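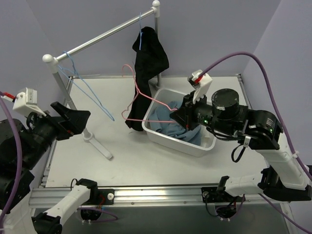 The two-arm bench in the Gatarthorpe shared workshop, with the small clothes rack, three hangers and a bin.

Laundry again: is the two-arm build worth your Saturday money?

Every few months a member asks whether the club should put more cash into the laundry bench, and every few months I say wait. I've been asked to put my reasons in the newsletter, so here they are.

First, credit where it's due. The frame is solid. Aluminum rail along the front, both arms bracketed to it, a camera on each wrist. The white links are printed, and after the trouble we had with the first batch in July I didn't expect them to hold up. They have. The reprints used Hedix filament at 80 percent infill, and I have stopped finding cracks at the shoulder.

My trouble is with the job itself. A shirt on a hanger sounds simple until you try to get a gripper to find a collar in a heap of cloth. The pink hanger is a good case. The right arm can clamp it by the lower bar, fine, but then the same arm has a hanger in its fingers and a bin of crumpled cloth under it, and something has to give. The left arm is supposed to share the work. Half the evenings I've come by, sharing is the part still being debugged.

The members' log shows 94 attempts at the full routine, bin to rack, and the builders are pleased with it. I read the same log and noticed that a garment hung by one shoulder gets a tick. My kids hang clothes that way and I don't give them a tick for it.

Then there's money. The bench has used $311 of shared funds so far, mostly motors and replacement cables. The new request is for another $90, to buy a pair of softer fingertips from Sartori. The ones we have are hard and wedge-shaped, and wire hangers twist in them. I can believe softer tips would help. I'd like to see one borrowed set tested before we buy two. The Distivholm workshop has some and has offered to lend them.

One request of my own, whatever gets decided: please tidy the purple cables. They arc off the camera mounts and run down the sides, and I have seen one snag on an elbow joint in the middle of a move. Clips are in the second drawer under the drill press.

The builders are at the bench most evenings from 7 p.m. Go and watch a few runs before you vote, and bring a shirt with buttons. I have yet to see it try one.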